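Planning Commission Seat and Code Review Panel: Call for Applicants
Town of Neker, Office of the Town Clerk
Posted September 3, 2018

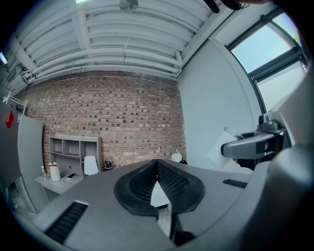 The Town of Neker is accepting applications for one vacant seat on the Planning Commission and for places on a temporary Code Review Panel. The panel will go through the zoning rules for the Acharya Road corridor, where the current text dates from a time when nearly every lot was a house or a farm stand. The corridor now has a mix of shops, storage buildings and small workshops, and the permitted-use table has no clear line for light assembly. Some small equipment could be put together in a unit of modest size, and the code does not say whether that counts as manufacturing, repair or office use. The panel will be asked to recommend wording.

Planning Commission seat

The commission reviews site plans, variance requests and subdivision plats and makes recommendations to the Town Council. The seat is for the remainder of an unexpired term ending in April. The person appointed may apply for a full term after that. Members must live within town limits and be registered to vote here. Two evening meetings a month, plus reading time. Packets run long when a plat is on the agenda.

Code Review Panel

Residents, property owners and business operators may apply. You do not need to live in town if you own or lease property on the corridor, which covers 293 parcels between the rail crossing and the county line. No background in planning is required. Panel members receive a stipend of $100 for each meeting attended. Commission members are not paid.

Both bodies are subject to the open meetings law, and applicants should expect their names to be public. Anyone with a pending application before the town — including the Keltimix and Fudeo site plans — may apply for the panel but not for the commission seat.

How to apply

Application forms are at the clerk's counter, 1247 Mill Street, and on the town website under Boards. Attach a letter of no more than 2 pages saying which position you want and why. If you want to be considered for both, say so in the letter and send one form.

Return forms in person or by mail to Fotini Gkikas, Town Clerk. Applications stay open until the positions are filled. The council will interview commission applicants in public session. Panel members are appointed by the planning director.

Questions about the duties of either position should go to Tahsin Karunaratne, Planning Director, at the same address. Large-print forms are available from the clerk on request.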